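Allmont Public Library Extends Loan Periods and Expands World-Language Shelves

The Allmont Public Library will lengthen its standard loan period for books to 42 days beginning in March, the library's board announced. The change applies to all adult and young adult titles at the main building and at the Oravec Street branch. Magazines and films will keep their current due dates.

The board also approved the purchase of 600 books in languages other than English. Mystery and crime fiction will make up a large share of the order, including translated editions of Agatha Christie, which were among the titles most often requested in a survey of cardholders last fall. Chinese, Spanish, Polish, and Vietnamese titles will be bought first.
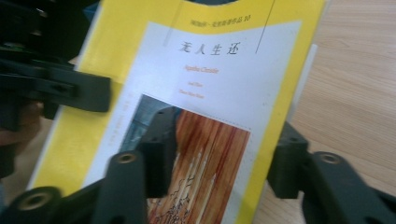
Residents at the public comment session asked whether the longer loans would mean longer waits for popular novels, and one remarked that a hold placed in early summer had not been filled until school started. The board replied that any title with more than five holds will return to a shorter loan until the list clears.

Funding for the new books comes from the library's regular materials budget and from a grant by the Mumitz Fund, which supports reading programs in the county. Cataloging will be handled by Curine Library Services under its existing contract. The first titles are expected to reach the shelves before the end of spring.
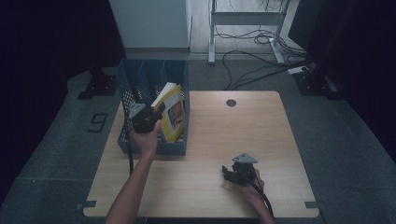 Cardholders may reserve new titles through the online catalog as soon as the records appear. Each household may place holds on several books at once, and pickup will be available at either location. Books borrowed before the change takes effect will keep their original due dates but may be renewed under the new terms.

The Oravec Street branch will open at 9 a.m. on weekdays once the new schedule begins. Suggestions for further purchases may be left at the front desk of either building.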